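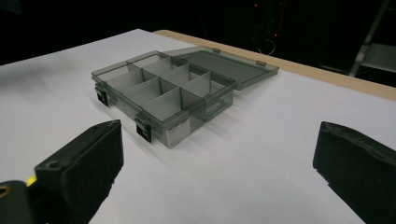 *Figure 1. Divided organizer box with the lid open.*

# Old Seed Packets and Germination in the Wurnside Seed Library

Tarek Shboul, Maribel Urrego, Xinyi Meng
Project report, submitted Tuesday, June 3, 2025

## Background

The Wurnside Seed Library lets people take home vegetable and flower seeds for free and bring back seeds from their own plants in the fall. Many of the packets on the shelf are older than the people borrowing them expect. Some are store packets with a printed year. Others are coffee filters or mailing envelopes with a plant name in pencil and no year at all.

Our question was how much of the older stock still grows. We also wanted to know if the way a packet had been kept before it was donated made a difference. Rocío Montoya, who runs the library, let us use the donations that had not been sorted yet.

## What we tested

We tested 190 packets. Each one was given a code so that the person doing the sprouting did not know its age. From each packet we took 20 seeds, or all of them if there were fewer. That came to 3378 seeds.

The packets covered tomatoes, beans, lettuce, onions, parsnips, squash, marigolds and zinnias. Beans were the biggest group, and a lot of those were a local pole bean that everyone calls Tullow. Onions were the smallest group, so our onion results should not be given much weight.

## Method

Seeds were spread on a damp paper towel, rolled up, and put in a zip bag with the code written on the outside. The bags stayed on a shelf in the prep room. Each bag was opened every second day. A seed was marked as sprouted when the root was longer than the seed was wide, except for beans, where we waited until the root was clearly curved.

We ended each test at 14 days for most kinds and 28 days for parsnips. Seeds with mold were taken out and marked as failed. We changed towels in the second week because the first brand fell apart.

Between drawing and sprouting, the seeds had to be kept apart by code. Loose envelopes were hard to keep in order. 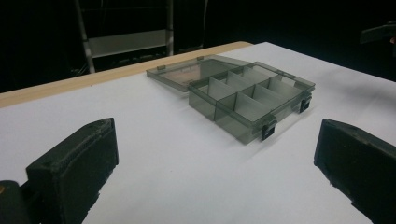 Small seeds such as lettuce were the worst for this, as they stick to paper and get into the folds. Xinyi wrote a paper map of which code went where, and we checked it against the log at the end of every session. Two codes were swapped early on. We caught the mistake when marigolds came up in a bag that was supposed to be lettuce, and both packets were drawn again.

## Results

Age mattered most for onions and parsnips. Parsnip seed more than a year old mostly failed, and no parsnip packet older than three years gave a single sprout. This agrees with what the gardening books say.

Tomatoes were the opposite. The oldest dated tomato packet we had was nine years old and more than half of it sprouted, only slower than the fresh ones. Squash was also good up to about five years.

In all, 49 packets had less than half of their seeds sprout. Most of these were undated. We think that people who don't date their packets also tend to keep them longer, but we can't show that from our data.

The Tullow beans were uneven. Packets from the Iglesias family, who have grown it the longest, did well at every age. Other Tullow packets of the same age did poorly. Mrs. Iglesias told us that she dries the pods on the vine until they rattle, then leaves the shelled beans in an open bowl indoors before packing them. Several other donors said they pack the beans the same day.

## How the packets had been stored

We asked donors where they had kept their seeds. The common answers were a kitchen drawer, a garage, a refrigerator and a box in a closet. Garage packets did worse than the rest for every kind of plant we had enough of to compare. Refrigerator and closet packets were close to each other.

For the library itself we looked at a few kinds of container. Glass jars keep damp out but take up a lot of shelf space. Photo boxes are cheap and fit a standard packet. A divided plastic box makes sense for loose seed, as long as a small packet of drying gel goes in with it and a label goes on each section.

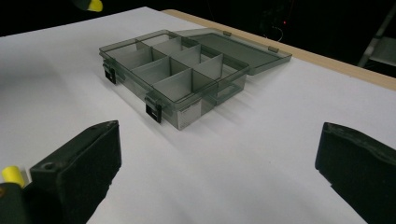 *Figure 2. The open box, with black latches at the front.*

## Problems

The prep room was not the same temperature all the time. It got cold over the long weekend and the bags started that week were slow. We kept them in the results with a note.

We also had a bag of Mumex seed starter mix and planned to compare paper towels with real soil. There wasn't time. Ebuka Omoregie has offered to run that part in July with the leftover seed.

## Recommendations

- Write the year on every packet when it comes in, even if it is a guess.
- Do not lend parsnip or onion seed more than a year old.
- Keep tomato and squash seed up to five years.
- Ask bean donors how long they dried their seed.
- Test undated packets with ten seeds before they go on the shelf.

The full log, with the codes matched to the donors' answers, is in the green binder at the library desk.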